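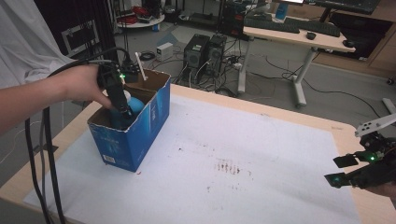
What does a buyer at Skemside get for the shared ownership price?
A lease on the whole unit, title to part of it, and rent on the rest, with the share open to increase once a year at whatever the appraiser says the unit is worth that month.

Home > Housing Program > Grantee Reports > Skemside Shared Ownership > Second Progress Report

Print this page | E-mail this page

Skemside Shared Ownership: Second Progress Report to the Prins Fund

This report covers the six months ending in August. The first report was written before any unit had closed, and most of what it said about demand was taken from the developer's marketing study. We have real applicants now and can be more careful.

Applications and closings

The program received 247 applications for the 20 units in the first building. The marketing study treats a number like that as proof of demand. We don't read it that way. The form was free, it took a few minutes online, and it asked for no income documents. When we went back and asked for pay stubs and a lender's letter, most applicants did not reply. A fair number of those who did reply earned too much or already owned property in Landden.

Eleven units have closed. Six are under contract. The other 3 are the ground-floor units facing the bus depot, and we have had two buyers withdraw from the same one. The developer says these will go by winter. We heard the same thing in spring about fall.

Price and monthly cost

The grant application promised that a buyer would pay less each month than a renter in a similar apartment nearby. On mortgage and rent alone this is true in all eleven cases. It stops being true in four of them once the association dues are added, and the dues were left out of the comparison we sent you last year. That was our table and we should have caught it.

Dues were raised by the developer's management company before the first closing. We asked for the budget behind the increase and received a one-page summary with a line called "reserves and other." A second request is open. Until we see the detail we would not repeat the claim about monthly cost in anything the Fund publishes.

There is also an administration fee of 300 dollars each time an owner wants to buy a further share, on top of the appraisal. For a household buying small steps, that takes a real bite out of each one. We have asked for it to be waived on the first step. The answer so far is "under review."

Lenders

Two lenders are writing loans on these units. The original plan named five. Of the missing three, one has left the area and the others were never more than interested, as far as we can tell from the letters on file. With only two, rates are not much of a contest, and one of the two wants a larger down payment than our income limits sensibly allow. A credit union in Flurport has read the lease and sent back comments. We are not counting it until it closes a loan.

Resale

None of the owners has tried to sell, so the resale formula is untested. Our own concern is the clause giving the program ninety days to find an eligible buyer. An owner who has to move for work may be paying for two homes all that time. The attorney who drafted the clause regards it as standard. It may be, but we have asked to see how long the waits have run elsewhere before the second building uses the same wording.

Buyer classes

All closed buyers took the homebuyer class, as required. Attendance was good and the feedback forms were kind, which feedback forms usually are. A better sign would be whether owners can say what happens to their rent share when the unit is reappraised. We called them in July and reached nine. Five could. The class now spends its second evening on the lease alone.

Spending

Spending is under budget, mainly on account of the slower closings. We do not present this as a saving. The legal line is over and will stay over if the lease is reopened. We ask to move unspent down payment assistance into the next period and have not asked for anything new.

Next six months

- Close the six units under contract.
- Obtain the full association budget, and correct the monthly cost table either way.
- Settle the step fee.
- Get a third lender to an actual closing.
- Decide on a price cut for the depot-side units if they are still unsold in November.

We recommend that the Fund hold its decision on the second building until the association budget is in hand. The developer would like an answer sooner.

Contact the Housing Program | Copyright Skemside Shared Ownership | Back to top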